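Glacier Monitoring Needs Dull Money

By Pranab Bepari
June 11, 2018

The Stavberg glacier has been measured every spring for 30 years. The work is not complicated. A small team walks up in May, drills stakes into the ice, digs pits in the snow and weighs what comes out of them. In the fall somebody goes back and reads the stakes. The difference between the two visits tells you whether the glacier gained or lost mass that year, and by how much.

Next year there may be no spring visit. The grant that pays for it has run out, and the reviewers who looked at the renewal said the science was sound but the proposal lacked novelty. I think this is a bad way to decide, and I think the people who fund polar and mountain research should stop doing it.

I should say where I stand. I worked on the Stavberg stakes for 10 seasons, first as a student and later as the person who ordered the drill parts. I no longer draw a salary from the project. I do still care what happens to it.

A long record is worth more each year it continues. The first few seasons of any mass balance series tell you very little, because one heavy winter or one warm August can swing the number either way. It takes a couple of decades before the trend stands clear of the weather. By then the people who started the work have often moved on, and the funders have lost interest. So the record becomes most useful at just the point when it is hardest to pay for.

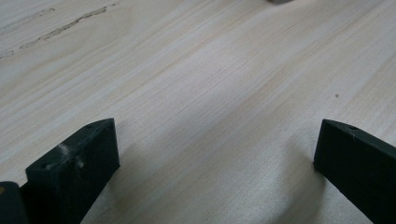 Pale wood grain, close up.

The usual answer is that satellites can take over. I use satellite data and I am glad to have it. An altimeter can tell you that the surface of a glacier dropped. It has a harder time telling you why. Snow that has settled and ice that has melted can look much the same from orbit, and to turn a change in height into a change in mass you need to know the density of what was lost. That number comes from someone in a pit with a tube and a scale.

There is also the matter of size. Stavberg is small and sits in a steep valley. Much of it lies in shadow for part of the year, and the rock walls on both sides confuse the signal. The big ice sheets are well suited to being watched from above. Small mountain glaciers often are not, and those are the ones that towns downstream drink from.

Zistcombe found out what a gap costs. Its series stopped for four years when the institute that ran it was merged into a larger one. When a new group went back, the old stakes were gone and the coordinates in the notebooks did not match the ones in the database. They had to choose between treating the two halves as one record, with a large error in the middle, or starting over. They picked the first, and every paper that uses the data now carries a paragraph of warnings. A small crew could have kept it going for less than the price of the workshop that was later held to discuss the problem.

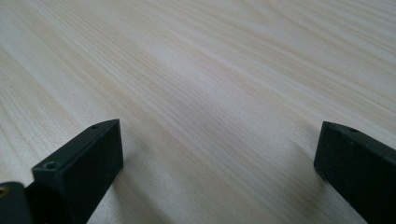

Light wood tabletop, detail.

The proposals get written to suit the reviewers. I have helped write some of these. You take a plain plan to keep measuring the same thing in the same way, and you attach a new sensor or a modeling study so that it sounds fresh. One year we added the Renura probe to our application. It was a decent instrument and it did record snow temperature to a depth of 500 centimeters. We did not need it. Two people spent most of a field season keeping it running, and the stakes were read late.

What I would like to see is a separate pot for records that have already proved their worth. It would be reviewed on three points -- whether the measurements are still made with care, whether the data are open, and whether anyone uses them. Novelty would not come into it. Awards would run for 10 years with a short check at the midpoint.

The objection I hear most is that this would protect tired projects. Some series should end, and I would not argue for all of them. The Marino stakes were set too close to an avalanche path and the numbers were never much good. A review on the points above would have closed that site long before it closed itself. Ending a record on purpose, with the data archived and the methods written down, is fine. Losing one between two grant cycles is waste.

The drill for Stavberg is in storage, along with the spare stakes. The permit is good through next May, and the project office needs an answer on money before the winter to book the hut.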